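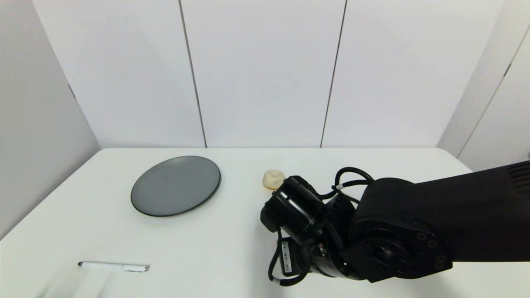
Fig. 1. Arm over the table, plate to the left.

Drestine workshop arm — bench check
Feb 4, 2018. Checked by Latifa Ramadan, comments by Birger Amundsen

1. Table clamps tight: OK
2. Joint housing screws, torque marks lined up: OK
3. Cables clear of the wrist through full travel: SEE COMMENT
Comment: The loop over the top stands up higher than I'd like. Add one more tie before the next long run. Leave the barcode label readable.
4. Stop button within reach of the operator: OK

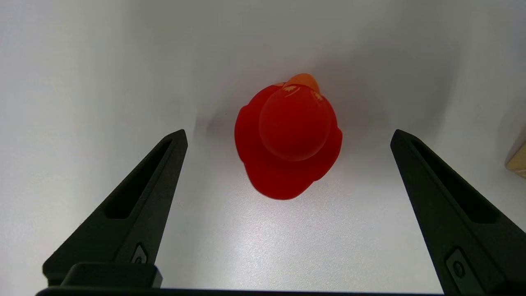
Fig. 2. Fingers open, duck beyond the tips.

5. Finger screws, both sides: OK
Comment: Nipped up in January, no movement since.
6. Finger slots free of cracks: OK
7. Fingers open and close without rubbing: OK, 15 cycles
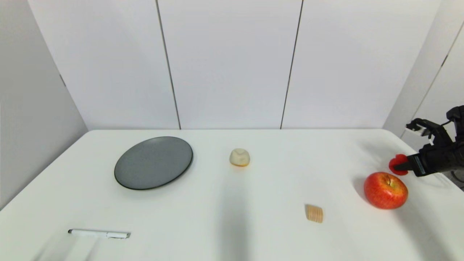
Fig. 3. Small red object at the gripper, apple in front.

8. Grip force limit set before handling items: OK
9. Loose items off the table: FAIL
Comment: Pen still out at the front left. Pens go back in the tray — LR to sort.

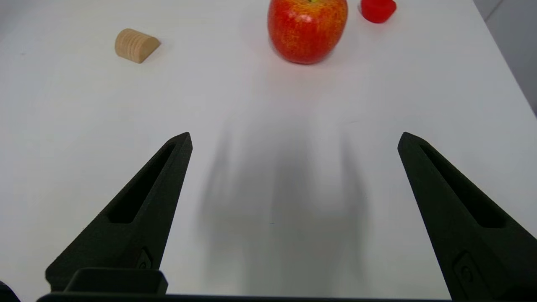
Fig. 4. Open fingers, apple and ribbed wooden piece further off.

10. Wrist camera view clear between the fingers: OK
11. Cycle counter read and logged: 1,143
Comment: Grease is due at 2,000. Recheck items 3 and 9 before power on.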